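Typography II, Unit 4: Spacing, weight and the OpenType features of a display face

Please read these notes before the Saturday workshop and bring a printed copy, we will write on it. In Unit 3 we looked at the parts of a letter. Now we look at what is between the letters, and at what the font file can do when we ask it.

The typeface for all exercises is Rarnine, a rounded sans in 11 weights from the Plolside foundry. It is installed on every computer in the lab. At home you may use the trial version, but the trial version has no kerning and no alternates, so Exercises 2 and 3 will not work with it.

4.1 The em square

Each glyph is drawn inside a square called the em. In Rarnine the em is divided in 1,000 units. When you set the text at 18 points, the em is 18 points high, and one unit is a thousandth part of this. The letters do not have to fill the em, and normally they don't. This explains why two fonts set in the same size can look very different in size on the page. Students often ask me which of the two is "wrong". Neither one is. The designer decides how much of the square the letters will use.

Please do not confuse the em square with the x-height. The x-height is only the height of the lowercase x, measured from the baseline. Rarnine has a big x-height, and so it looks large and open in short words. In a long paragraph the same thing makes the lines look crowded, and you will need more line spacing than the automatic value gives you.

4.2 Sidebearings

Every glyph has an empty space at its left and at its right. We call these the sidebearings. The width of the glyph together with both sidebearings is the advance width, and the next letter begins where the advance width ends.

The usual order for a designer is to space the n first and then the o. The straight stem of the n needs more space than the round side of the o, because the curve moves away from its neighbor and leaves white above and below. After these two, many letters can take their values: the h and the m copy from the n, the c and the e take their left side from the o. The letters a, s, f, t and z must be done by eye. The same work is then repeated for the capitals, beginning with H and O.

A test string looks like this:

nnonnoonnoo
HHOHHOOHHOO

Print it, turn the paper upside down and look again. When we can not read the word so easily, we see the spots of black and white much better.

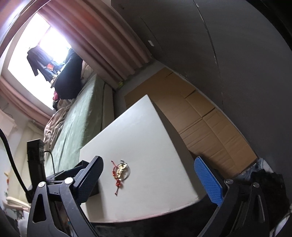

4.3 Kerning

Kerning is a correction for one pair of letters. It is not the same as tracking, which changes the space for a whole line or word. Pairs that usually need kerning are AV, To, Ty, LT, and a period after P or r. Rarnine contains some 1,250 kerning pairs. Most of them are made with classes: all the accented forms of A are in one class with the A itself, so the pair has to be written only one time.

If a font seems to need kerning everywhere, the sidebearings are bad. Go back to 4.2 and correct them first. I see in many student projects that a pair such as "no" or "he" has a kerning value. A pair like this should never need one.

In the layout program you will find two or three settings for kerning. "Metrics" uses the values from the font. "Optical" ignores them and calculates new values from the shapes. For Rarnine always use Metrics. For a mix of two typefaces in one word, for example a logo, Optical can be a good starting point and then you continue by hand.

4.4 Weights and contrast

The lightest weight of Rarnine was drawn for large sizes and disappears in small ones. For captions choose Regular or Medium. When you combine two weights in a headline, skip at least one weight between them. Light with Regular looks like a printing mistake, Light with Bold looks like a decision.

In the heavy weights the inner spaces (the counters) become small, and the designer also makes the sidebearings smaller. The rhythm of black and white should stay even, and a tight counter asks for a tight space. Compare the word "minimum" in Light and in Black, and you will see that the distance between stems changes a lot.

4.5 Features

A feature is a rule inside the font file. Each one has a tag with four characters. For this unit you need:

liga - standard ligatures, usually on by default
dlig - discretionary ligatures, off by default
salt - stylistic alternates
ss01, ss02 and so on - stylistic sets
tnum - figures with equal width, for tables
case - punctuation moved up to fit with capitals

In Rarnine, ss01 changes the a to a one-story form and ss02 gives a y with a straight tail. Fukuda, the second typeface in your folder, has the two changes together in ss01, and it has no ss02 at all. So please never write in your style guide only "use ss01". Write also what it does. The numbers of the sets have no fixed meaning from one font to another.

The feature "case" is forgotten very often. Set the word CLIDULBRIDGE between two hyphens or in brackets, first without the feature and then with it. Without it the brackets hang too low and the hyphens sit under the middle of the capitals.

Exercises

1. Space the six letters n, o, h, e, a, v in the file without kerning. Hand in the test strings on paper.
2. Set the sign "Clidulbridge Town Library" in Rarnine Bold, on one line and then on two lines. Mark with a pencil each pair you changed, and write the value next to it.
3. Set the opening hours of the library as a small table, once with tnum and once without. Write two or three sentences about the difference.

Exercises 1 and 2 count for the grade. Exercise 3 we discuss together in the workshop. Put your name on every sheet, also on the back if you print on both sides. Files without outlines or embedded fonts can not be printed in the lab.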